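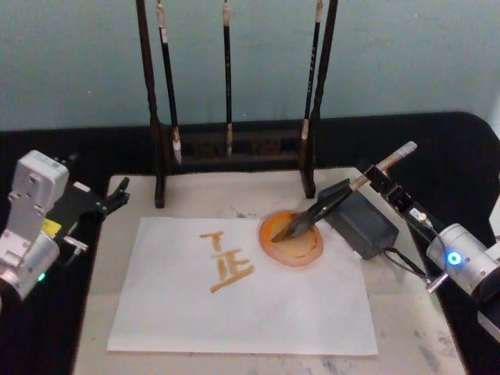 Ink, Paper and Humidity: Notes from the Fultbridge Print Room

Members who use the print room on the lower level at Fultbridge have reported feathering on absorbent papers since the start of July. Feathering is the spread of ink along the fibers past the edge of the stroke. The cause in most cases is moisture already in the sheet. Paper takes up water from the air until it reaches balance with the room, and an unsized or lightly sized sheet will then carry a water-based ink much farther than it did in winter.

The flat files on the north wall are now kept closed outside working hours. Stock for the coming month has been moved to the upper drawers, where the readings have been steadier. Please take only the sheets you plan to use in one session. A full ream left open on the counter overnight will change along its edges first, and the sheets will cockle when they are stacked again.

Sizing

Gelatin-sized paper is less affected but still benefits from a rest in the room before use. Allow 30 minutes for single sheets laid flat. The Solanki stock, both the smooth and the laid, is internally sized and can be used straight from the drawer. The Rorkgate sheets are not sized at all and are best kept for brush work with a fairly dry load, or for proofs where a soft edge is acceptable.

Colored inks

Pigment inks in the red and orange range settle faster than carbon black. Stir the dish before each loading and again after any pause. If the color on the page turns pale at the start of a stroke and dense at the end, the pigment has dropped to the bottom of the dish. Thin with distilled water only, added by the drop. Tap water at Fultbridge is hard and leaves a chalky bloom on dark papers once the ink has dried.

Do not return used ink to the bottle. Fiber and dust carried back by the brush will clog the neck, and mold can follow within weeks in warm weather. Pour no more than you need and cover the dish during breaks.

Supplies

The Prollum order has arrived and includes 500 sheets of practice paper and 2 replacement felts for the large table. The old felts had compressed at the center and gave an uneven line. They have been cut down for use under small work and are on the shelf by the sink.

The humidity log hangs inside the door of the first flat file. Enter a reading when you open the room and another when you close it.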